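Schwarze Sachen werden grau nach dem Waschen

Forum > Haushalt > Wäsche & Textilien
182 Aufrufe, 5 Antworten

yulan_dong schrieb:
Hallo zusammen, meine schwarzen Sachen sehen nach 3 Wäschen aus wie Asphalt. 40 Grad, Colorwaschmittel. Was mach ich falsch??

xiaVull schrieb:
Zu warm. 30 reicht, auf links drehen, fertig.

baoshan.c schrieb:
Quatsch, Temperatur ist fast egal. Trommel zu voll = Reibung = grau. Und kein Pulver, das hängt in den Nähten.

xiaVull schrieb:
Hab seit September nur noch 30 Grad und alles ist schwarz geblieben. Soviel zu egal.

Luo_X schrieb:
Essig ins Weichspülerfach, macht meine Mutter seit mehr als 3 Jahren so. Wie sieht der Stoff denn aus, Fusseln oder richtig ausgeblichen?

yulan_dong schrieb:
Eher ausgeblichen find ich. Und an der Naht lösen sich jetzt auch paar Fäden, siehe Bild. Trommel war schon ziemlich voll, geb ich zu

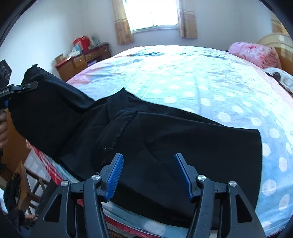
baoshan.c schrieb:
Sag ich doch. Halbe Ladung, niedrige Schleuderzahl. Fäden abschneiden, nich ziehen! Essig würd ich lassen, geht auf die Dichtungen.

Luo_X schrieb:
Unsere Dichtung is noch die erste. Aber gut, jeder wie er mag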